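11 Aug 2024

# Changes to the Supervision Program at Troltby

The Troltby practice offers individual counseling, couples work and clinical supervision from its rooms in Furport. This entry concerns the third of these. Supervision arrangements for the coming term have been revised, and the practice has received a number of inquiries from newly qualified counselors who wish to know what is required of them before they apply.

Supervision is a regular, confidential meeting in which a counselor reviews client work with a more experienced colleague. It is separate from personal therapy and from line management. I have provided it in Furport for 18 years, first at the Sirko Center and later under the present name, and my view of its purpose has remained much the same. A counselor who speaks openly about uncertainty in the supervision room is generally steadier with clients.

## Individual and group places

Individual supervision will continue in sessions of one hour. Supervisees with a small caseload may attend once a month; those who see clients on most working days are asked to attend every two weeks. Group supervision is limited to four members. Groups are closed once formed, and a new member is admitted only with the agreement of those already attending.

Applicants are asked to submit a short statement of their training, their current place of work and the kinds of clients they see. A preliminary meeting of thirty minutes is then arranged, for which there is no charge. Either party may decide after this meeting not to proceed.

## Records

Supervision notes are kept apart from client files. They contain first names or initials only, the themes discussed and any action agreed upon. Supervisees keep their own log of hours in the form their professional body prescribes, and I countersign it twice a year. Bookings are handled through Wevov; the reference for individual supervision is 3601, and for group places it is 3866. Please quote the correct one, as the two calendars are not connected. 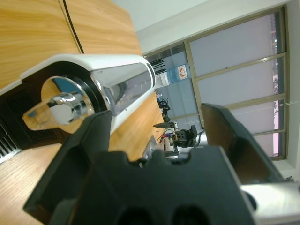
May a supervisee bring the same client to several sessions in a row?

Long and difficult pieces of work often call for it, and there is no limit. I may ask from time to time how the rest of the caseload is faring, so that other clients are not overlooked.

## Fees and cancellations

Fees for existing supervisees are unchanged until the end of the year. Cancellations made with two full working days' notice carry no charge. Group members pay for the whole term in advance, and missed group sessions are not refunded.

Written applications may be left at Room 361 during opening hours or sent through the booking page. Replies are normally issued within a week.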